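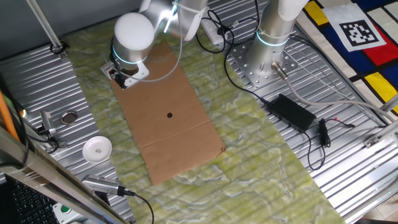
The team has been told more than once that folding a box is a solved problem, and one reader of the club's newsletter wrote in to ask why students should spend a winter teaching an arm to do what a packing plant does all day.

Search this site
Enter keywords
Go

Student team bets its season on cardboard
2024-01-07
By Staff Writer
Print this story | E-mail this story

It is a fair question, and the robotics club at Drutis Technical School has only part of an answer. The club has entered the Fametti Challenge, a student contest in which a robot arm must pick up flat cardboard, fold it and set it down inside a marked area. The regional round is in March. As of this week the club's arm can find the edge of a sheet and close its fingers on it. Folding is another matter.

The club has six members and two mentors. Its entry form promised "a flexible packing cell for small businesses," which is a lot to promise on the strength of one piece of cardboard on a green marbled mat. Members say the wording was borrowed from last year's entry and will be changed before the final paperwork goes in.

What the club does have is a routine. A sheet is laid on the mat at an angle, the arm comes down over one corner, and the attempt is scored on a paper form as a grip, a slip or a miss. Then the sheet is turned and the arm tries again. Each practice block is eight attempts, and the club has agreed not to drop the bad ones from its records. That alone puts it ahead of several teams at last year's contest, where the videos were very good and the live runs were not.

The rules allow two tries per task in front of the judges. They also let teams choose their own cardboard, and this is where the contest starts to look soft. A team can practice for months on one size and one thickness, bring the same stock to the round and score well without showing that its robot could handle anything else. The Drutis members say they plan to train on used sheets with worn corners and old fold lines. They have not said whether they will bring used sheets in March.

Money is less of a worry than it was. Briteck, a local parts supplier, has paid the entry fee and will cover travel to the regional round. In return its name goes on the team shirts. The company's notice on the sponsorship spoke of students "shaping the future of work" — the students themselves mostly talk about cable routing and fingers that slide off the edge.

A parents' night demonstration before the holidays did not settle much. The arm moved smoothly and the audience clapped, but the sheet had been placed by hand in the same spot each time. Asked afterward what would happen if it were moved over a little, a member said the arm would probably miss. The group has been working on that since.

Jurčo, the open-source control program the club uses, comes with a folding routine of its own. The club tried it and put it aside after the routine kept creasing sheets in the wrong place. Members are now writing their own and expect to have a first version ready for testing by the end of the month. The newsletter will print the score sheets, misses included, in its next issue.

Print this story | E-mail this story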